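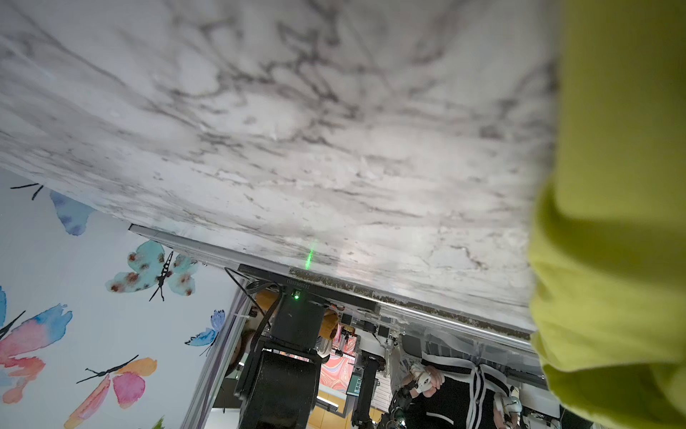 Skiltmont Investment Club, Systems and Records

Blog > Money > Share dealing > Moving platforms

Search this blog Enter keywords Go

The transfer from Bivport to Wulis finished on Thursday, apart from one line of stock and the cost figures. These are my notes on the order in which things happened and what had to be put right by hand.

The club held its shares in a nominee account. That means Bivport's nominee company was the registered holder and we were the beneficial owners. When the account moves, the shares are re-registered from one nominee to the other. Nothing is sold, so there should be no gain or loss to report. Fund units move by a separate route and keep their own timetable. Cash goes last, after any dividends still owed have been collected.

I sent the transfer form to Wulis, the receiving broker. It is the receiving side that asks for the assets, and ringing the old broker to start things off achieves nothing except a wait on the phone. Wulis sent Bivport a request for a valuation, Bivport replied with a list of holdings, and Wulis asked us to confirm it. Sirkka Jääskeläinen and I checked the list against our own ledger. Two differences came up. One was a dividend reinvestment that had been booked after the list was made. The other was a holding of 714 Rowbotham ordinary shares, which Bivport showed as 636.

The Rowbotham difference took longest to clear. The missing 78 came from a scrip dividend paid in December, which Bivport had credited to a suspense account and never moved across. Their online screen showed the right number. The transfer system read from a different table and showed the wrong one. Nestor Talavera had kept the contract notes and the scrip statement as PDFs, so we had something to send. I would not have wanted to argue the point from a screenshot.

While the transfer was open, the account at Bivport was locked for dealing. We could see prices and could not place an order. Limit orders already in place were cancelled on the first day without a message. Cherry Mae Buenaventura found this when she looked for a sell order that should have filled and did not. Anyone with standing orders in the market should write them down, with prices and expiry dates, before signing the form.
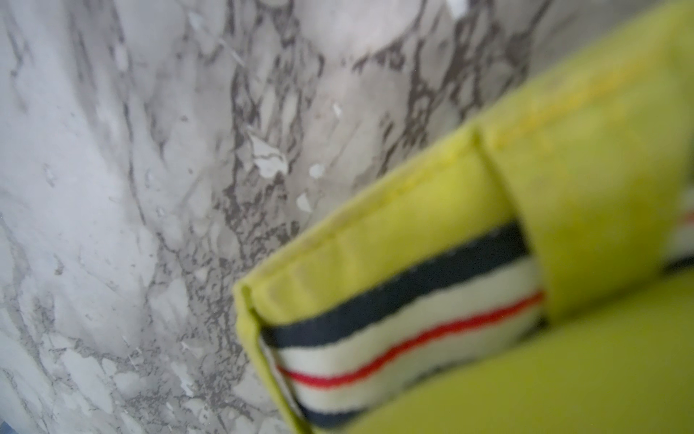

Can I still sell shares while they are being moved to another broker?
Usually the shares are locked from the point when the old broker accepts the transfer until the new one has booked them in, so any sale you know you need should be dealt and settled before you send the form.

Book cost was the next job. Wulis imported each holding at the market price on the day it arrived, which makes every position look as though it was bought last week. The gain and loss column is useless until the original figures are typed in. There is a form for this under account settings, one holding at a time, and it takes a total cost in pounds. It does not accept a price per share. I put in the pooled cost from our ledger with dealing charges and stamp duty included. The broker's figure has no standing for tax in any case. The ledger does, and I have kept it going in the same spreadsheet.

Historic statements did not come across and I had not expected them to. Bivport keeps a closed account readable for a limited time, so Zarmeena Bugti downloaded the lot: contract notes, tax certificates, dividend vouchers and the quarterly statements. The tax certificate for the part year has to be asked for separately.

One line is still outstanding, a small overseas holding that Wulis can hold only in certificated form. Dindo Espiritu wants to sell it. I would sooner keep it and pay the certificate fee, and it is on the list for the next meeting. Five members have had their new log-in details. The rest should check that Wulis has the right postal address.

Tags: brokers, nominee accounts, record keeping, transfers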